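Search the workshop pages Search Go

Setting Up the Drutura Pick Cell in Murix Before You Let It Near the Real Table

Updated 20 July 2025

The Drutura cell is one arm, one two-finger gripper, one table and a great deal of optimism. These notes cover the simulated copy of it, which we keep in Murix and which is where every new pick gets rehearsed. Virtual crockery is free. The other kind comes out of the bench budget, and the bench budget has met me.

You need Murix installed, the Drutura cell file, and the Irier gripper plug-in. If the plug-in is missing, Murix will load the cell anyway and show you a handsome arm with nothing on the end of it. It will not mention this.

Step 1. Load the cell and check the port

Open the cell file and start the controller. The controller listens on port 3660. If something else already has that port, the arm sits still and reports that it is ready. It will go on reporting that until you quit. Close any second copy of Murix first, including the one you're sure you closed.

Jog each joint a little in both directions. You're looking for a joint that moves the wrong way, which usually means somebody loaded an old arm file over the current one. Reload from the shared folder and don't ask who.

Step 2. Set the tool point

The tool point belongs midway between the fingertip pads, at pad height. The cell file ships with it at the gripper mount, a place you will never want to pick anything up with.

1. Open the tool tab and choose the Irier gripper.
2. Close the fingers.
3. Move the tool marker until it sits between the pads.
4. Rotate the wrist through a half turn and watch the marker. It should stay put. If it draws a little circle, your sideways offset is wrong.
5. Save under a new name. Saving over the old name works too, right up until you want the old one.

Step 3. Set the table height

Lower the closed fingertips until the contact light comes on, then read the height off the status bar and type it into the table field. Do this at the near side and again at the far side. In a simulation the two numbers should match exactly, so if they don't, the table has been tilted by somebody dragging it with the mouse. Put the rotation back to zero and measure again.

Set the approach height to 80 mm above the table. You can go lower later, once the cell has earned it.

Step 4. Rehearse the awkward object

Start with something that has a handle and slanted sides. Cubes will flatter you. Any grip in the world can lift a cube, and you'll learn nothing except that you own a cube.

We use the teal one from the Nogueira object set. Its sides taper toward the bottom, so the pads don't meet them squarely, and the handle gives the fingers something to foul on if you come in from the wrong side. Set the gripper force to 70 percent, run the pick at slow speed, and pause while the arm is still holding the thing close to the table. Then orbit the view and look at it from the side. A tilt is hard to judge from straight above.
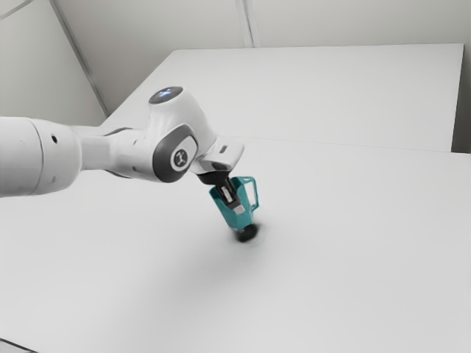 Eleri Mostyn wrote in to disagree with the force setting, saying that 70 percent is fine for the straight-sided things but that tapered ones creep down through the pads, and that she gets a better hold by leaving the force alone and raising the pad friction to match whatever is fitted to the real gripper. She also thinks everybody should do the friction before the force, and that putting it in the troubleshooting section, where I had it, was cowardly.

Fair enough. It has been moved, and it's now the next step.

Step 5. Match the pad friction

Murix gives every new surface the same default friction, somewhere between rubber and wishful thinking. Open the contact tab, select both pads, and enter the value from the sheet taped inside the real cell's cabinet. If the sheet has gone missing, measure again on the real pads. Borrowing a number from another cell is how I got the last one wrong.

Now do the hold test. Lift the object to the approach height, stop the arm, and let the simulation run for 300 steps with nothing commanded. Compare the object's position at the start and the end. Any slide means the friction or the force is off, and you change one of them at a time. Changing both feels efficient and leaves you with no idea what you fixed.

Step 6. Decide what counts as a tilt

A container held at an angle may be exactly what you asked for, or it may be the early part of a drop. Murix has no opinion. Open the object's readout and note its angle when the fingers close, then again after the lift. If the angle is the same both times, you have a tilted grasp, and you fix it by turning the wrist before closing. If the angle has grown, the object is pivoting between the pads. Move the grasp point closer to the middle of its weight, and remember that a handle drags that middle off to one side.

For setting things down, the container should be brought upright before release. Add a waypoint above the table for this. Leaving it out gives you a very realistic rolling animation.

Step 7. Copy it across

Export the tool point, the table height and the grasp, and load them on the real controller. Leave the speed setting behind. Simulated arms are brave for reasons that don't carry over. Run the first real pick slow, empty container, hand on the stop button, and redo the table height from step 3 against the actual table, which nobody has dragged with a mouse but which has had people leaning on it.

If the real arm closes short of the object, go back to the tool point. If it closes in the right place and the object slips, go back to the pads and wipe them before you touch a single number.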